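Shared Workshop in Wesania Builds Its Own Hand-Held Gripper

Last updated: Monday, 4:40 p.m.

WESANIA – Members of the Tindilberg shared workshop have finished the second version of a hand-held gripper which they designed and built themselves, and they plan to publish the drawings in November. The tool is held in the hand like a large pair of tongs. It carries a small camera which looks over the two fingers, so that every movement of the person can be recorded and later used to teach a robot arm the same movement.

The project was started last winter by Ntombi Fourie, a repair technician who rents a bench in the workshop. She wanted a robot arm at home that could put away small things after work. The arm itself was not the difficult part, she explained, as she had already bought a used one. The difficulty was to show it what to do.

"I tried first to program every step," Fourie said. "After three weekends the arm could pick up one sponge, if the sponge was always in the same place. Then I read how other people collect their examples by hand, and I thought this is more suitable for me."

The first version of the gripper was printed at the workshop in one weekend and used for a month. It had smooth fingers, and thin fabrics slipped out of them very often. The screws were driven directly into the plastic, and after the tool had been opened several times they no longer held. In the second version the arms have threaded brass inserts, which are pressed in with a soldering iron. The fingers are now separate black blocks, so they can be exchanged without taking the whole mechanism apart.

According to Fourie, the parts for one gripper cost 35 dollars without the camera. The most expensive item is the pair of small bearings, which the group orders from Radus, a local supplier. Printing takes one night for the arms and a few more hours for the fingers. The assembly can be done by one person, but the spring is easier with two.

Until now the group has recorded 683 short demonstrations. The goal is 1,000 before the first training is done on the computer in the back office. In an early test with 400 demonstrations, the robot arm learned to move in the right direction but closed its fingers too soon. Fourie believes that the recordings were too similar to each other. For this reason the members now work on different tables and with different objects, and each person is asked to use the tool in his or her own natural way.

Soft materials receive the most attention at present. A hard object has almost the same shape each time, while a cloth is different after every grip. The group also records approaches with the fingers open, where the tool moves toward an object and nothing is held yet.

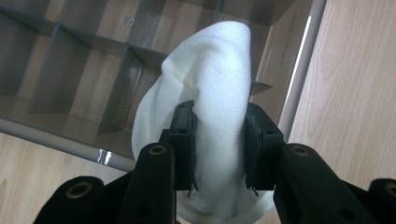
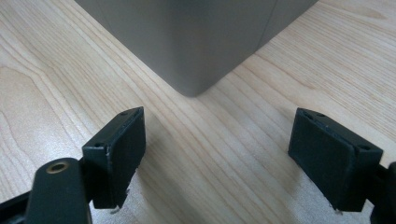
The weak point of the design is still the finger surface. Two members have compared rubber sheet, grip tape and the inner side of an old bicycle tube. The rubber holds best but collects dust and must be cleaned often. The tape is faster to replace, although its edges come loose with heavy use. No final decision has been made, and the published drawings will probably include two types of finger.

Another open question is the weight. With the camera mounted, the tool becomes tiring after half an hour, especially for people with small hands. A shorter handle was printed last week and is being tested, but it brings the hand closer to the fingers and some members find it less comfortable.

The workshop has also received a request from Makhubela, a vocational school in the next district, which would like to build several grippers with its students in the spring term. Fourie has agreed to visit the school and to bring one assembled tool and one set of loose parts. She asked the school to wait for the November drawings, because the position of two screw holes is going to change.

The drawings, the parts list and the assembly notes will be free for private and school use. The recordings will be shared later, after the members have checked that no private rooms or faces can be seen in them. People who want to try the gripper can come to the workshop on open evenings from 6 p.m. No experience is required, and the first recordings usually take less than an hour, including the explanation.

Fourie's own arm is still waiting on a shelf at home. She has already measured the kitchen counter where it will be fixed, and she will drill the holes when the training is finished.

Related items

Tindilberg workshop extends its open evenings
Radus moves its parts counter to a larger building
Makhubela students repair donated sewing machines
How to choose a first 3D printer for the home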